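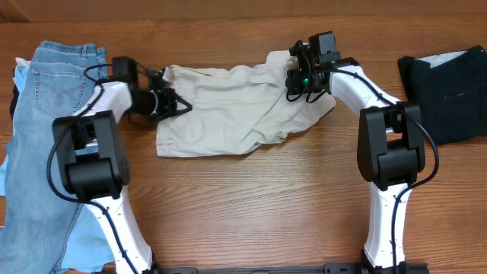 Photo: taken at the bench, Plurnach workshop. Free to reuse with credit.

Speaker notes: Two arms and a pile of washing
Talk given at the Vavstead makers' evening, August 6, 2019

These are the notes I spoke from, tidied up a little for people who asked for them. Slide numbers have gone. Where I went off the notes on the night I have put the extra bit back in if I could remember it.

Opening

Leave the first slide up while people sit down. Say who the talk is for: anyone who has built one arm and is thinking of building a second. No maths tonight. There is some wiring.

Plurnach is a shared workshop. We have a long room with a lathe at one end and a sewing corner at the other, and the robot bench is between the two. The project is called Breven. It is a pair of arms on one base, and the job we gave it is folding clothes. It does not fold clothes very well yet. I will say how far it gets later on.

Why clothes

People expect blocks or cups. We started with blocks. A block is where you left it and it is the same shape when you pick it up. After a few weeks we had an arm that moved blocks and we were bored with it.

Cloth is harder because the shape changes as soon as you touch it. Pick up a pair of trousers by one end and the rest swings, twists or stays behind on the table. You need the second arm for almost everything. That was the real reason for the choice: we wanted a job where two arms had to work together, so that we could not cheat by doing everything with one.

It is also cheap. Everyone has old clothes.

The base

Point at the bottom of the slide. Both arms bolt to the same black base, and the base has slots as well as holes. The slots matter. We first fixed the arms straight to a board and had to drill it again each time we wanted them closer or further apart. With slots you loosen the bolts, slide, and tighten.

Mark the position before you loosen anything. We use a strip of masking tape and a pencil. If one arm shifts by a few millimetres and you don't notice, everything you recorded before then is slightly wrong and you will spend an evening looking for a fault in the software.

The links are white, and the joint housings and grippers are black. People ask about this. There is no engineering in it, but it does make it easier to say "the black bit at the elbow" to someone across the room.

Joints and weight

Most of what went wrong in the first version was weight at the far end. The wrist motor and the gripper sit as far from the shoulder as anything can, so every gram there costs you more than a gram anywhere else. We had a lovely heavy gripper at first. The arm drooped when it reached across the table, and the shoulder motor got too hot to touch.

What we changed:

Shorter screws wherever a long one was doing nothing.
A thinner bracket at the wrist.
Slower moves when the arm is stretched out.

The last one is only a setting and it did more good than the other two. Try it before you buy anything.

Cables

This is the part I get the most questions about, so spend time on it.

Have a look at the cables on the slide. They run along the links, then go into loops at the wrist. On the right arm there is a long one that hangs out to the side. It looks untidy and I have been told so. The loops are there so that the wrist can turn without pulling on the plug. When we tied everything down neatly, the wrist turned, the cable went tight, and the plug came out of its socket. We did this three times before we learnt.

So: fix the cable firmly along the straight parts and leave it slack at anything that turns. Move each joint by hand, with the power off, as far as it will go in both directions. Watch the cable the whole time. If it goes tight anywhere, give it more.

The other danger is a loop that catches on something. A loop that is too big will go round the corner of the table, or round the other arm. We have not found a perfect length. Ours is the length that catches least often.

Put a label at both ends of every cable. Black cables all look alike at ten at night.

Grippers

The fingers are angular and fairly plain. We tried soft ones, and they were kind to the cloth but would not pick up a single layer from a flat table. They slid over the top of it. The firmer fingers get under a fold and hold on.

The grip should be firm enough to stop the cloth slipping and no firmer. We set ours on a tea towel. Close the fingers, pull the towel gently by hand, and turn the force up a bit at a time until it stays put. Then try it on something thicker. Thick seams are a problem because the fingers stop early on the seam and the thin cloth next to it is left loose.

There is a small green light on the right gripper. If you fit a light of your own, put it where you can see it from where you normally stand. Our first one was on the underside.

The stretch

This is the move in the photo, with one gripper on each side of the garment and the cloth pulled out between them. We call it the stretch and it comes before any folding.

The idea is simple. A crumpled thing has no edges you can rely on. If both arms take hold and move apart, the cloth between them lines up and you have one straight edge to work from. You can see on the slide that there are still folds running across the middle. Pulling sideways does not deal with those. Laying the cloth down and dragging it towards the base gets some of them out.

Knowing when to stop pulling is the difficult bit. Too little and the cloth sags. Too much and it jumps out of one gripper, or both. We watch the load on the motors and stop when it climbs. An old shirt and a pair of jeans need very different limits, so for now we set the limit by hand for each kind of garment. I would like to be rid of that.

Ask the room here whether anyone has done it another way.

The table

We work on bare wood. We tried a felt cover, and cloth stuck to it and would not slide. A glossy white board was fine for sliding, but the reflections upset the vision side. Wood grain is a fair compromise.

Keep what you are not working on out to the sides. It is easy to let the pile creep in, and a gripper reaching for one thing will quite happily come up with a trouser leg from the next.

How we teach it

We move the arms through the job ourselves, record that, and train on the recordings. The software we use to keep the recordings in order is a small thing of our own called Sperling. It stores each attempt with a note on the garment and whether the fold was any good.

The current set for trousers and shorts is 76 recordings. We threw away a good many more. My advice is to throw away more than feels right. A recording where you fumbled and recovered can be useful. One where you fumbled and then rushed the rest teaches it to rush.

Keep each session to 20 minutes. After that your hands get lazy and it shows in the recordings. Swap over with someone, or go and make tea.

Results

Be plain about this. With shorts it usually gets through the stretch and the first fold. The second fold is hit and miss. Jeans are worse, being heavy and stiff at the waist. Shirts we have barely tried. Sleeves need a different plan and we have not got one.

It is slow. I can fold the whole pile by hand while it does one item. Someone always asks, so say it before they do.

Safety

Two arms have twice as many places to pinch you, and they can pinch you against each other. Our rules on the bench:

Stop button within reach of whoever is running it, and a second person knows where it is.
Power off before hands go near a joint.
Sleeves rolled up, lanyards off.
After any change to the base or cables, first run at low speed with nothing on the table.

The lanyard rule came in after one got caught in March. No harm done, but it gave us a fright.

If you want to build one

Build one arm and finish it. Use it for a couple of months. Then build the second exactly the same, even if you have thought of improvements. We improved ours as we went and ended up with two arms that behaved differently, and had to rebuild the older one to match. Spare parts only make sense if they fit both.

Buy extra of whatever screw you use most. Ours are small and black and vanish on a dark floor.

Questions

Leave at least 10 minutes. Likely ones are cost, whether a child could help build it, and which camera. For cost, hand round the parts list and say that prices have moved. A child can help with the links and the labels but should stay off the wiring. For the camera, say that we have changed it twice and may change it again, and that the lighting on the bench made more difference than either change.

Bring the spare wrist for people to handle afterwards, and the box of broken brackets.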